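September, a little after nine in the evening

I have been meaning to write about the clock all week and kept putting it off, partly from laziness and partly because there was always one more bit of it to clean. Melahat Uçar dropped it off on my porch wrapped in two bath towels. It was her grandfather's, from the house in Kellavton, and it had hung in the stairwell there for as long as she could remember, striking the wrong hour most of the time and scaring the company.

I told her I'd look at it, and of course looking at it turned into the whole kitchen table, and then the sideboard too. We've been eating supper off our laps! There was so much old oil in there that it had gone the color of molasses. I soaked the plates in batches, wiped everything down with a soft rag, and pegged out the holes with a sharpened stick the way Sinan Bilgin showed me years ago, when I was first getting interested and he was patient enough to let me ruin an alarm clock of his. The number 3798 is stamped low on the back plate, and I've looked through all my books without finding out a thing about it. I do so enjoy the looking, though.

Sinan came by this afternoon with a sack of plums and stayed until dark. He still thinks the pendulum rod was swapped at some point, and he may be right, the hook is a poor fit. We got to talking about the old repair counter at Tokgöz, where he swept floors as a boy and was allowed to wind the clocks in the window if he had clean hands. He said the noon strike in there went on for nearly 142 seconds, what with all of them disagreeing. I could have listened to him all night — I made a second pot of coffee just so he wouldn't get up to leave.

We also got onto gears, which is his favorite subject, and how a tooth shape that looks so plain can take a person years to understand. He goes on about rounded tips the way my aunt Ena used to go on about pie crust.

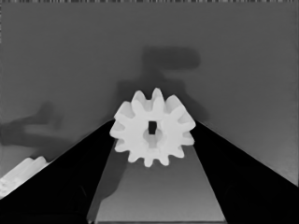
A white spur gear, face-on, with a small rectangular hole through the middle.

After he left I put the going side back together and gave the first wheel a push with my fingertip, and the whole train ran down so sweetly that I did it four more times. The strike side can wait. I need a new length of gut line, and the shop wants $399 for the big assortment box, so I'll be calling around for a single piece in the morning.

Plums are in the blue bowl. Must remember to give Melahat her towels back, and wash them first, they smell terribly of clock.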